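How to Line a Frame Enclosure With Wallpaper and Sort Out the Cables Inside It

Filed under: Workshop, Decorating (reluctantly)
October 25, 2019

Aluminum extrusion is wonderful stuff. It is straight, it bolts together in any direction you like, and it has the warmth of a bus shelter. If you spend your working day looking into a box made of it, sooner or later you will want to put something on the walls. We went with butterflies. The vote was closer than I would have liked.

What you need

Backing board for each wall, cut to drop inside the frame
Wallpaper, one roll more than the calculator says
Paste, a wide brush, a smoothing tool
A sharp knife, and a fresh blade you keep meaning to fit
A printed floor panel, or a plain one if you have self-control
A wire-mesh basket and two hooks
Cable ties, the reusable kind

Step 1. Measure the boards, then measure them again after lunch

Measure between the beams at the top and at the bottom. Ours differed by 5 mm, which the frame had been hiding from us since August. Cut to the smaller number. Our back board came out at 863 mm wide and nobody has complained about it except me.

Step 2. Choose a paper

Large patterns hide bad seams. Small patterns advertise them. We used a Meditz paper, pink all over, with moths and butterflies the size of dinner guests. I argued for gray. Gray was described as "giving up."

Step 3. Paste on the bench

Do not paste with the boards standing in the frame. Paste gets into the grooves of the extrusion and stays there for the life of the building. Lay the board flat, brush from the middle out, and leave 40 mm of paper spare on every side to fold around the back. Weigh it down overnight. Then slide the boards in, back wall first, sides second.

You will not match the pattern at the corners. Somewhere a moth is going to lose a wing. Let it go.

Step 4. Put down the floor

Keep the floor paler than the walls or you will never find a dropped screw again. Ours is white with black line drawings of flowers and leaves, so the screws have a sporting chance.
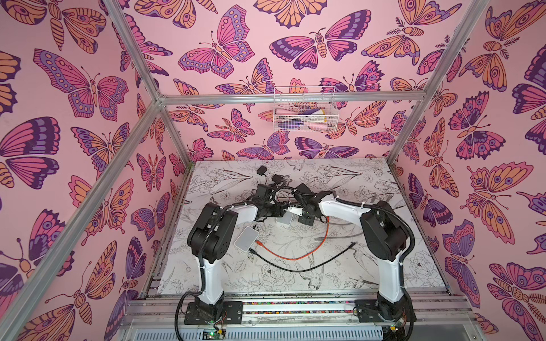
Walls papered, floor panel down, basket up on the crossbar.

Step 5. Hang the basket

Hook it over the crossbar on the back wall, near the center. Hang it empty and tug on it before you trust it. Then fill it with all the small things that used to live on the floor. Be warned that a pink item in a white mesh basket on pink wallpaper has effectively been donated to the butterflies.

Step 6. Deal with the cables

Papering makes a box look so finished that you may be tempted to stop here. Look down first.
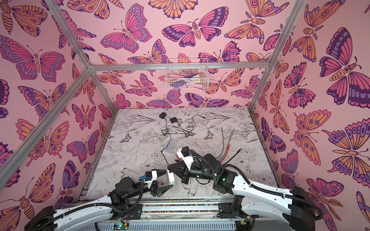
Truler Workshop Team, Skenditz

Two black power adapters, thin cables looping into each other, and a flat white device tilted in front with one more cable lying across it: a fair sample of what there is to sort. Work in this order.

Unplug everything at the wall end.
Lift the device out and set it on the bench.
Free one adapter completely before you touch the other. Pulling on both makes one larger knot.
Coil each cable loosely and tie it once. Three ties on one cable is a cry for help.
Label each adapter with what it powers. "Misc" is not a label.

Any adapter that can't be matched to anything goes in the Ouali box by the door, where it may stay as long as it likes.

Upkeep

Wipe the walls with a dry cloth only. If a corner lifts, dab paste behind it with a thin brush and press it down for a minute. Keep your offcuts flat in a drawer, labeled with the wall they came from. Patching a wing with a piece of somebody else's wing is possible, and it does look like it.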